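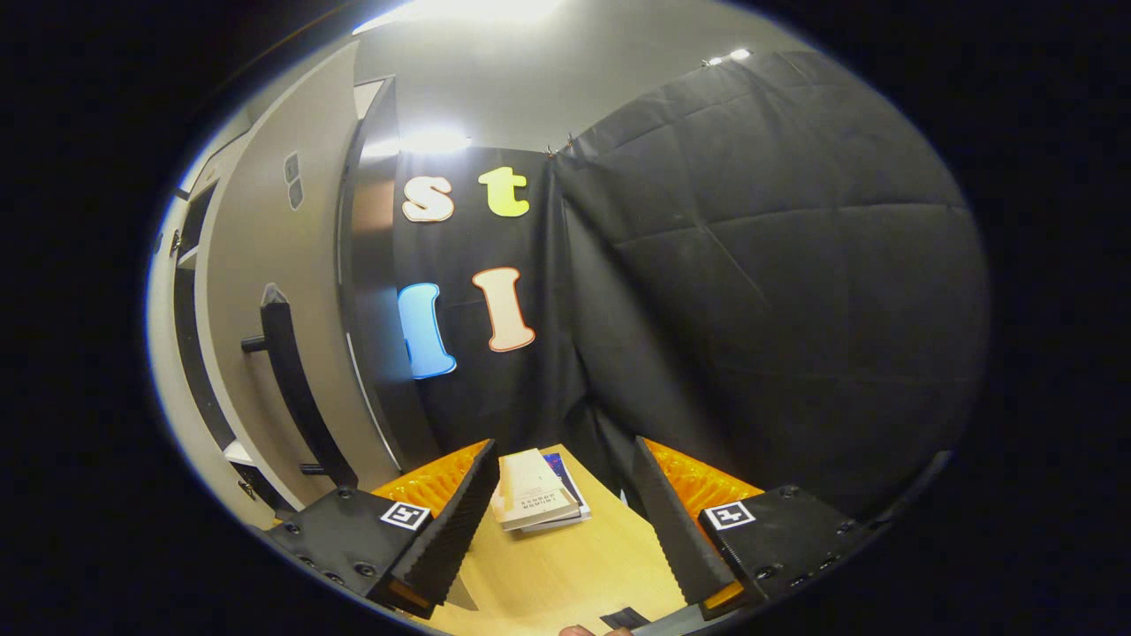
I've had the Flalleck hand-held gripper for three weeks now and I keep finding excuses to pick it up. Books onto other books, books off other books, a mug, a sock, the same paperback for most of an evening. If you've read this blog for a while you'll know I've been saving up to do something about teaching my little arm at home, and this is the kit I went for in the end.

For those who haven't come across it: it's a pair of fingers on a handle with a wide-angle camera looking down at them. You do the job yourself, squeezing the fingers open and shut, and the recording becomes the lesson for the arm. No arm needed while you record, so you can take it anywhere with a table.

I'd been going back and forth between this and the Plondus, and I did try a Plondus for an afternoon in February. It's a lovely thing to hold, better balanced if I'm fair, but the fingers are smooth and anything with a slippery cover just slid away from me. The Flalleck's have a fine toothed edge on the inside and long tapered tips, and for flat things that makes such a difference! You can get a tip under the cover of the top book, nudge it, and close on it without the whole stack going for a walk.

Books are harder than you'd think, by the way. A block or a cup more or less wants to be picked up. A book sitting askew on another book has a loose cover, a spine that behaves differently from the other three sides, and a habit of opening at the worst moment. I started with a couple of hardbacks and felt very clever, then moved on to thinner ones and felt much less clever. My advice is to come at it from the two long sides with the fingers open wide, lower until you're nearly touching the table, and only then squeeze. If you squeeze on the way down you catch the cover.

Setting up

The kit cost me 1469 including delivery, so I was hoping for decent instructions, and they're good. A bit dry, but everything is in the right order. Each finger block has a little black-and-white square marker on top which the software uses to work out how far open the fingers are. You wave it about slowly for a minute, open and close a few times, and the screen goes green. First time took me two goes (I had my sleeve over one of the markers) and it's worked on the first go ever since.

Weight is 83 grams more than the Plondus by my kitchen scales. I didn't notice that for the first half hour and I certainly noticed it by the second. Swap hands if you can. I can't, my left hand is useless at this, so I stop and make tea.

What I like most

The camera view. It's very wide, so you get the table, the walls and the ceiling lights all bending round the edges, and it looks peculiar on a big screen until your eye settles. But it means the arm has plenty to work out its position from, and that was the part I'd struggled with on my old home-made rig. My old rig lost its place if I so much as faced a blank wall. Big bold shapes behind the table help too, letters or posters or anything with strong edges.

I also love the orange ribbed bits behind the fingers. They go a sort of marmalade colour when the light comes through them. Not a reason to buy it, I know, but I do like a tool that's nice to look at.

And the software (it's called Gape, which made me laugh) is simple in the way I'd hoped. You press to start, press to stop, and each go is saved as its own clip. Bad ones can be binned straight away with one key. I did 124 goes at the book stack over a weekend and kept 100 of them, and most of the ones I threw out were my own fumbling from the first hour.

What I'd change

The handle gets sweaty. A bit of tennis grip tape has mostly cured that.

The screws on the finger blocks are tiny and you need the supplied key, so please don't lose the supplied key. A spare in the box would be kind.

Bright ceiling lights flare quite badly in the camera. You can turn the exposure down in Gape, but then dark things on the table go muddy. I've had better luck switching off whichever light is directly overhead and leaving the others on.

The carry case is sold separately and I resent that slightly. Mine travels in a cake tin with a tea towel.

Help when you need it

I bought through Trasurbridge, and when one of my cables arrived dead I wrote to them on a Friday evening expecting to hear nothing until after the weekend. Nives Ferraro wrote back within the hour, asked me two sensible questions and put a new one in the post. She also told me about the slow-squeeze setting, tucked away in the second menu, and it's been on ever since. Turn it on! It beeps if you close the fingers too quickly, and my recordings are far smoother for it.

Would I buy it again? Yes, I would, and I'd get the spare set of fingers at the same time - the postage on its own is silly.

Next I'm going to try putting a book back on a shelf upright, between two others. I've had a quick go by hand and the neighbours keep falling over, so if any of you have managed that one with a Flalleck, or with anything else, do leave a comment and tell me how you held it.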